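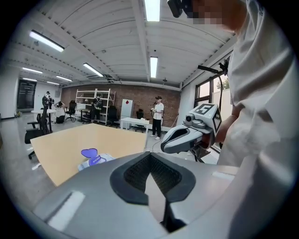 On the Undedby list, a member wrote in April:

> The Wirker export drops the last line of any file over 500 records.
> Ours had 3038 and the count came back one short. Splitting it into
> batches cured that, but the dates were then read as month first.
> Is there a setting for this?

Two separate faults. The missing line is caused by a file with no line break at the end. Add one and the batches are not needed. Small files go through a different reader, so they come out whole.

The date order is set in the Ostel profile, field 6, and has to be saved before the import starts – changing it halfway leaves the earlier rows as they were. Clear the table and run it again.

Ibarra files are different. They carry the date order in the header and ignore the profile. Leave 15 minutes between runs or the old header may still be in the cache.

I have not tried any of this on the older release.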